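We use cookies to remember your settings and to measure site traffic. By continuing to browse you accept this. Accept | Manage preferences

Notebook – table setup, fruit and basket
Oct 17, 2022

Continued from the May entry on tabletop layouts. Goal was to settle one arrangement of props on the white table and stop changing it between sessions.

Table: white rectangular top with the gray channel running along the far side. The channel stays open. I tried laying a strip of felt over it earlier and the felt shifted whenever something was set down on it, so it went back in the drawer. Anything round goes in front of the channel, well clear of the opening.

Basket: the woven wicker one with the red handle, from the Nollau order. It goes on the right, at the end of the channel. The red strap with the white lettering was left on. Draped to the left it lies over the end of the channel and does not get under the basket. The small red tag also stays on. The Brekke basket is 4 cm taller and hides whatever is in it from the far side of the room, so it is now storage for cloths.

Fruit: red apple and yellow-green apple in the basket, pear out on the table. Red apple to the front left, the other one behind it and to the right, under the line of the handle. The pear is laid on its side, stem end toward the lower left as seen from the near edge. Weighed the pear before placing: 200 g.

Mug: white, lidded, far left. Lid on at all times.
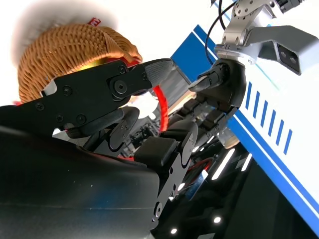
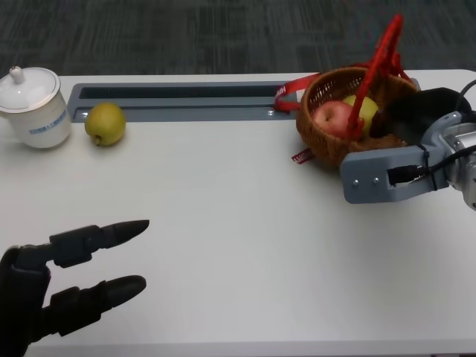

Wicker basket, seen from below in the first view. The second view has the white table, the pear, the mug and both apples.

Lighting: the wall side is still too bright and washes out the top of the basket weave from low angles. Blinds at 70 percent closed is the next thing to try. The white top makes it worse – a matte cover has been priced through Wolumberg but not ordered.

Wear: the weave on the basket is holding up. Handle checked for play where it joins the rim, none found. Will check again after 9 more sessions.

To do:
– mark the basket and mug positions with low-tack tape
– replace the pear when it softens, same size if possible
– ask the Inonstead room whether their table has the same channel width
– copy this layout to the shared sheet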